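La luz verde no quiere decir que todo vaya bien

En la planta de Brulgate, donde se montan unas cajitas de control para persianas que casi todo el mundo tiene en casa sin saberlo, un robot estuvo una mañana entera de agosto apretando tornillos que no existían. Lo hizo con mucha aplicación. Bajaba, giraba, subía, pasaba a la siguiente posición y volvía a bajar. El contador de la pantalla marcó 957 piezas correctas al final del turno. De esas 957, 836 llevaban los cuatro tornillos. Las demás llevaban tres y un agujero.

No murió nadie, no se quemó nada, y precisamente por eso me interesa el asunto. Los accidentes grandes tienen quien los cuente. Los fallos tontos se archivan en una carpeta llamada «incidencias» y ahí se quedan, haciendo compañía a los partes de la máquina de café.

Cuento lo que pasó como me lo contaron a mí y como luego lo leí en el informe, que ocupa doce páginas, cinco de ellas de portada, índice, control de versiones y firmas. El alimentador de tornillos, de la marca Jolidus, tenía un sensor que avisaba cuando el tornillo llegaba a la punta. El conector de ese sensor se había aflojado. En vez de avisar de que no sabía nada, el sistema interpretaba el silencio como un sí. Cualquiera que haya tenido hijos adolescentes habría podido explicar a los ingenieros de Listetti el peligro de ese criterio, pero por lo visto no se consultó a ninguno.

Luego estaba el control de par. Un destornillador eléctrico decente mide la fuerza con la que aprieta, y si no hay tornillo no hay fuerza, y si no hay fuerza salta la alarma. El de Brulgate la medía. La alarma saltaba. Lo que ocurre es que había saltado tantas veces durante la puesta en marcha, por culpa de una partida de tornillos con la cabeza mal hecha, que alguien la había puesto en modo «informativo». El modo informativo consiste en que la máquina escribe en un archivo que tiene un problema y sigue trabajando. Conozco oficinas enteras que funcionan en modo informativo.

Fui a ver el puesto unas semanas después, cuando ya lo habían trasladado a la sala de pruebas para tocarlo con calma. Yo esperaba, lo confieso, algo con más aspecto de culpable. Uno lee «célula robotizada» y se imagina chispas, rejas amarillas, un rugido. Me encontré con una mesa blanca, una pared blanca y un silencio de clínica dental.
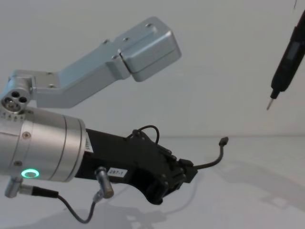 El brazo y el destornillador en la sala de pruebas. El anillo de la muñeca, en verde.

Lo primero que miré fue la luz, porque es lo primero que mira cualquiera. Es un anillo verde muy bonito, de un verde optimista, y es la única cosa de color que hay en el puesto. Pregunté qué significaba. Me dijeron que, tal como lo tenían configurado, significaba que el brazo tenía corriente, que no había ningún paro activo y que estaba dispuesto a moverse. Pregunté si había estado así durante la mañana de los tornillos imaginarios. Toda la mañana, me dijeron, sin parpadear.

Ahí está, a mi juicio, la mitad del problema. El verde lo ponemos nosotros. La máquina nos informa de su salud, que es excelente, y nosotros entendemos que nos informa de su trabajo, que es otro negociado. Un señor puede presentarse en la oficina descansado, desayunado y con la camisa planchada, y pasarse ocho horas haciendo mal las facturas. A nadie se le ocurriría revisar las facturas mirándole la camisa.

Lo segundo que miré fueron los cables. Los folletos de robots los pintan siempre lisos, limpios, como si la electricidad les llegara por convicción. En la realidad hay cables, y los cables cuelgan. Uno hacía un bucle encima de la pinza, otro se descolgaba en una curva por debajo, y de la punta salía uno fino con su conector al extremo. No soy quién para decir si eso está bien o mal hecho; la gente de la sala sabía para qué era cada uno y yo no. Pero tengo comprobado, en fábricas y en mi propio salón, que cuando algo carísimo deja de funcionar la causa suele ser un enchufe. Las previsiones sobre el futuro del trabajo hablan de modelos, de visión artificial, de manos que aprenden solas. Rara vez dedican un párrafo al conector, pese a que es el conector quien decide si mañana se produce.

La otra mitad del problema es de personas, y tiene peor arreglo. En el puesto antiguo había un operario con un destornillador colgado delante. Apretaba los tornillos y, de paso, sin que figurara en ningún procedimiento, se daba cuenta de las cosas. De que la caja venía torcida. De que aquello había entrado demasiado fácil. Darse cuenta no salía en la hoja de tiempos, así que cuando se calculó el ahorro se contaron los segundos de apretar y se tiraron gratis los de fijarse. El fabricante del sistema, Dankwa, ofrecía un módulo de inspección por cámara como extra. Estaba en la segunda página del presupuesto. La segunda página del presupuesto es donde van a morir los extras.

Se me dirá que las personas también se dejan tornillos. Por supuesto. Yo he montado estanterías de las que prefiero no hablar. La diferencia está en el estilo: una persona se equivoca a ratos, con variedad, y hacia las once se aburre y levanta la vista. El robot, cuando se equivoca, se equivoca con una repetibilidad admirable. Todas las cajas defectuosas de Brulgate tenían vacío el mismo agujero, el de la esquina de atrás. En cierto modo era un trabajo impecable.

Y se me dirá también que esto fue barato. Lo fue. Las cajas no habían salido del almacén, se abrieron todas y se les puso lo que les faltaba, a mano, con un destornillador corriente y bastante mal humor. Una persiana que se atasca no sale en los periódicos. Pero la misma lógica, el silencio que vale por un sí y la alarma a la que se le baja la voz por pesada, la he visto en sitios donde lo que quedaba flojo era más serio que una persiana. El mecanismo es siempre igual de modesto. Alguien tiene prisa, algo pita, se busca la manera de que no pite.

El informe propone varias medidas. Cambiar el conector por uno con cierre. Que la falta de señal se trate como falta de tornillo. Devolver a la alarma de par su derecho a parar la línea, y exigir dos firmas para volver a quitárselo. Todas me parecen sensatas, en especial la última, aunque he conocido a mucha gente dispuesta a firmar dos veces.

Yo habría añadido una más, que propuse al salir y que fue recibida con una cortesía helada: cambiar el color del anillo. Que el verde se reserve para cuando alguien haya comprobado la pieza, y que el estado de «tengo corriente y muchas ganas» se indique con otro tono, un beis, por ejemplo. Me contestaron que el beis no está entre los colores disponibles. Quedaron en preguntarlo.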